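Planning next year's automation spend for a small server repair and refurb shop. I said I'd write up how we are doing the budget, so this is that. Long thread, mostly about money. 13/03/2026

We're in Imville. We take in used rack servers, strip them, test the parts, rebuild them and sell them on. Last year we put one robot cell on the bench for memory swaps and card handling. The question now is whether to buy a second one, and what to set aside for it.

First thing I'd tell anyone doing this: the arm is the easy line on the spreadsheet. You get a quote, you type it in. The lines that hurt us were the ones with no quote behind them. Fixtures, cables, the stand, the hours spent writing and rewriting the program.

So this time every item gets its own row, even the dull ones. If I can't get a price for a row, it stays on the sheet in yellow with my guess next to it. There is a lot of yellow on it right now.

What the cell has to do: pick up a small card, bring it to an open chassis, line it up with a slot. Chassis models vary. Latch positions vary. Some of them have a carrying handle or a raised rail close to where the arm wants to go, and that changes the path you can take in.

That last point is a budget item. Each new chassis model we add costs us programming time. I used to leave that out because it's our own staff doing it. It's now its own row, per model, and it's the second largest row on the sheet. 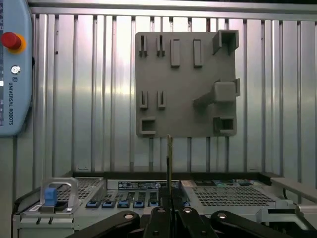 Card in the gripper over an open chassis, fixture board on the wall behind.

The fixture board deserves a post of its own. We started with holders screwed straight to the wall, and every change meant new holes. Going to one board with everything on it meant we could redesign the layout and hang a new one.

It has slotted holders for thin parts, square boxes, and a few solid blocks. None of it is expensive in material. The cost is in the versions. We went through 4 full layouts before we stopped changing it, and each one meant teaching the positions again.

For cell two I've budgeted for the same thing happening again. It would be nice to copy the first board over and be done, but the second cell is supposed to handle riser cards and drive trays as well, so the layout will change. I'd sooner have the money sitting there in the sheet.

Gripper. We looked at three options and the price gap was wide. The cheapest was a fixed parallel gripper from Trallunero, which is fine if every part is close to the same width. Ours aren't. We need to pinch something as thin as a memory module and then, ten minutes later, something a lot thicker.

We're staying with an adaptive gripper with linkage fingers. It costs more and it takes up more room, which matters when you're working over a chassis with things sticking up out of it. Check the width of the gripper when it's open as well as when it's closed. We only checked closed.

Fingertips go in the budget as a consumable. I have them down for replacement every 2000 cycles until our own numbers say otherwise. It's a cautious figure. Worn tips slip, and a slipped card can mean a damaged slot on a board we were going to sell.

Camera. We have a small one at the wrist. It wasn't in the first budget at all and got added in September out of the repairs money, which made nobody in accounts happy. It's in this one from the start, along with a spare cable, a mount and a lens cloth. Yes, the lens cloth has a row.

Buying used. People ask about this a lot. We sell used equipment for a living, so I'm not against it. For the arm itself I'd consider it if the seller can show the hours and the service record, and if the teach pendant comes with it. Ask about the pendant early. Two listings I called about turned out to be arm and controller only, and a replacement pendant ate most of the saving.

Also ask what software version is on the controller and whether the gripper you want works with it. I now send that question in the first email. Leite, the dealer we bought from last time, answered it the same day. One other seller never answered it, so they came off the list.

Leasing. Vavomura quoted us a lease with service included. Monthly cost looks friendly. Over the full term it comes out higher than buying, which I expected. What I didn't expect was the clause about modifications. Our fixture board and finger changes would have needed written approval each time. We change things too often for that.

If you run one job all year with no changes, a lease might suit you fine. Read the modifications part before the price part.

Volume. We work on some 300 servers in a normal month. The first cell covers the memory work on a bit over a third of them, mostly the models we see most often. The rest still go across the bench by hand, and a lot of those always will. One-off chassis aren't worth the programming time.

Where I draw the line at the moment: if we expect to see fewer than 100 of a model in a year, we don't teach it. That is our number, based on our wages and how long teaching takes us. Yours will be different, but have a number. Without one, every odd server that comes in turns into a debate.

Labor savings. I've kept this row small on purpose. The person who used to seat memory all day now runs testing, and we needed that anyway. We didn't cut a job and I'm not going to write the budget as if we did. What we count is hours moved from one task to another.

Safety and layout. Put in money for a risk assessment even if the arm is sold as collaborative. The arm might be gentle, but a thin card held on edge or a metal chassis is a different matter. Ours led to us changing where people stand when they load the tray. Also budget for the emergency stop being where a person can reach it, which for us meant a different pendant bracket.

Floor space. The second cell would take the spot where we keep incoming pallets. So there is a row for moving the pallets, which means racking, which means another quote. This is the kind of thing that shows up in month three if you don't write it down.

Timing. If the budget goes through, I'd order the arm and the gripper first and hold off on the final fixture board until they're both on the floor and we can measure reach for real. Last time we made the board from drawings. Two of the holders were in places the arm could get to only at an awkward angle.

Still open: whether to standardize the tray so every chassis sits in the same place in both cells. It would make moving programs between them much easier. It would also mean rebuilding the tray in cell one while it's in use. I have a price for the new tray and no price for the downtime.

If anyone has moved programs between two near-identical cells, I'd like to know how many hours you spent fixing positions afterward. That row is still yellow.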